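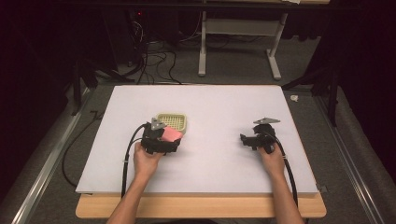 Summer Cleaning, or How I Spent July With My Head Under the Sink
8/1/22

I know, I know, spring is when you're supposed to do this. But in spring I had the garden and my sister's move and that cough that wouldn't quit, and so the big clean-out at our house on Calska Street got pushed and pushed until it was 90 degrees out and I was lying on the kitchen floor with a flashlight in my teeth. A few of you wrote in after the last newsletter asking how it was going, so this month you get the whole story, plus the things I'd do differently and one recipe for getting burnt sugar off a pan.

Let me start with the cabinet under the sink. I took everything out of it and put it all on the back porch, where I could see it in daylight, and it was a bit shameful. We had 15 sponges still in their wrappers. We had four bottles of glass cleaner, every one of them open. There was a jar of silver polish from when we had silver to polish (my brother got it, long story, we're fine now). I found the good vegetable brush I'd accused my husband of throwing away, and I've apologized to him, and I'm putting it in writing here so he stops bringing it up.

What helped was giving myself a rule before I started: one of each kind of cleaner stays under the sink, and one backup goes on the shelf in the garage. Anything past that gets used up, given away, or taken to the county drop-off. I poured the glass cleaners together only after checking that they were the same product, and please do be careful there. Never mix cleaners if you're not sure what's in them, and never ever bleach with ammonia. If you've got a mystery bottle with the label gone, it goes in the drop-off box, lid on, and you don't sniff it first. I say this as a lifelong sniffer.

The drop-off, by the way, is at 3805 Branska Road, behind the old feed store, and it's free if you live in the county. They took my paint too. Bring something with your address on it and go early, the line was out to the road when I left.

Now, sponges. I get more mail about sponges than anything else I've ever written about, including the zucchini bread. Some of you boil them, some of you microwave them, one of you runs hers through the dishwasher with the breakfast plates every morning. I've gone back and forth on it for years and have finally settled on cutting them in half when they're new, using each half for a week on dishes, then a week on the tub, and then it's out. If it smells before the week is up, it's out sooner. The main thing is letting it dry out between uses, so it needs to stand up someplace with air around it and not lie flat in a puddle at the back of the sink. A small basket with holes is good for that. So is a fork jammed in a wine cork, which is what my mother used, and I still think hers worked best.

I do use different colors for different jobs, and if you live with other people I'd recommend it. One color for dishes, one for counters, one for the bathroom, and write it on a card taped inside the cabinet door. My son follows the card. My husband reads the card out loud in a funny voice and then he follows it, so I count that as a success too!

On to the kitchen drawers, and this is where I slowed way down. Cleaners are easy, there's no feelings in them. Drawers are another matter. In the second drawer down I found a garlic press I bought with my first paycheck, and I have not pressed garlic in it since the nineties. The hinge is stiff and it's a misery to wash. I put it in the giveaway box, took it out, put it back in, and then our neighbor Grigore Tudose came by to return our ladder and said he'd been needing a garlic press. So it's across the street now. He brought over a bowl of eggplant spread two days later with so much garlic in it that I could taste it until the next afternoon, and I've never been so happy about getting rid of something.

If you get stuck on the drawers the way I did, try the box trick. Everything from the drawer goes in a cardboard box on the counter. When you need something, take it out of the box, use it, and put it back in the drawer. Do that for a month. I started mine in the first week of July and what's come out so far is the can opener, the peeler, two wooden spoons, the tongs, the good scissors, and the rubber scraper. That's it! There are 51 things still in the box, I counted them last night with a glass of iced tea, and one of them is a melon baller with a second melon baller stuck inside it.

I'm not going to tell you to throw all of it out. I'm keeping the cookie press even though it comes out once a year, and I'm keeping my grandmother's potato masher with the red handle until somebody pries it away from me. But the melon ballers can go, and so can the corn holders, which only ever added up to an odd number.

Drawer liners! I meant to say something about those. I tried the sticky kind years ago and I'm still picking bits of it off the bottom of the bread drawer. This time I bought a roll of the grippy mesh kind, the Nulix one from the hardware store, and it cuts easily with regular scissors and you can take it out and rinse it. Measure the drawer from the inside. I measured from the outside, cut five of them, and had to trim every one.

The oven I did on a cool morning with the windows open and the racks soaking in the bathtub on an old towel. Baking soda and water, mixed until it's like frosting, spread on everything except the heating parts, and left overnight. In the morning you wipe and wipe and wipe. It takes more elbow than the spray stuff does, but the spray makes my eyes run. I'd put on the radio. I listened to most of a ball game and part of a program on beekeeping, and I now know more than I need to about queens.

Here's the pan recipe I promised, from Peg at the Vasseur Street library, who ruined a saucepan making caramel for the staff party and saved it again the same day. Fill the pan with water to above the burnt part, bring it to a simmer, and let it go until the sugar melts loose. Pour it out while it's warm (careful, it's sticky and it holds the heat), then do it again with a spoonful of baking soda in the water. Scrub lightly with whatever you've got that won't scratch. It took her two rounds. Mine took three, but I'd let mine sit since Easter.

I didn't get to the pantry. I opened the door and looked at it, and I moved the flour. There's a bag of lentils in there that has been through two presidents and I don't know what I'm saving them for. August is going to be the pantry month, and I'm hoping for fewer spiders than last time.

A couple of things from your letters before I go. Doreen asked whether it's worth buying a label maker, and I'd say borrow one first. I did the spice jars and had a great time, and then I did the light switches, and then my son hid it. Masking tape and a marker will do the same job and you can peel it off when you switch the cumin and the coriander around.

Somebody who signed only "Tired in Apartment B" wanted to know how to start when the whole place is a mess and you've only got a little time after work. Pick the spot you look at most. For me that's the counter next to the stove, and when it's clear I feel like a person who has things in hand, whatever's going on in the next room. Set a timer if you like timers. Sit down when it rings and leave the rest for tomorrow, the mess isn't going anywhere. I've had the same pile of catalogs by the phone since Memorial Day and we've all survived it.

And yes, the swap table is on again at Vasseur Hall at the end of the month. Clean housewares only, no mattresses, no encyclopedias, and if you bring a puzzle please make sure it has all its pieces. Last year I took home a 1000 piece covered bridge and spent most of a winter on it, and there's a hole in the sky where the last piece should be. If it was yours, look under your couch. I'll be at the table by the door with two melon ballers and a stack of corn holders, first come, first served.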